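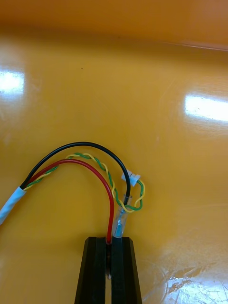 **FICTION | Short Reads**

I'd been on the Wultidden job 77 days when they brought the breathalyser in, and I'm telling you that so you understand I wasn't new and I wasn't daft.

It sat on the gatehouse counter next to the sign-in book. You blew, it beeped, you got your hat. Anyone who didn't get the right beep went and sat in the cabin with the broken heater until somebody from Bekivach came down to have a word. Bekivach were the main contractor. We were only scaffolders, so we got a lot of words.

I hadn't touched a drop in three years. I want that written down somewhere. But the first morning I stood in that queue, rain going down my neck, and my hands were shaking like it was the old days. Five men in front of me, then four. I'd had tea and a fried egg sandwich. What was I expecting it to find, egg?

Green. I got my hat.

Second morning, green. Third morning the lad ahead of me blew and it made a noise like a lorry backing up, and he went the colour of plaster. He was only young (he'd have been at school when I started on the tubes). He'd been at a wedding, he said. Until when? Until the taxi, he said.

They put him in the cabin. I went up to the fourth lift and did my ties and checked my boards, and all I could think of was him down there with that heater.
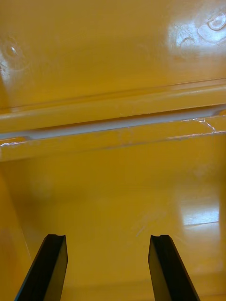

*Yellow plastic, Sunday, October 7, 2018*

So at break I took him a tea. He said was it true they'd sack him, and I said I didn't know, which I didn't. Then I told him about the Dalisay flats. I'd never told anyone on site about the Dalisay flats! I went up there one October with half a bottle in me and left a board unclipped, and I only found out when I stepped back on it. I fell one lift. I landed on a pallet of insulation, of all things, and lay there laughing until I noticed I was crying.

"Were you hurt?" he said.

"Wrist," I said, and showed him how it doesn't turn all the way.

He had a good look at it. Then he drank his tea and asked if there was any sugar, and I went back over to the van to see.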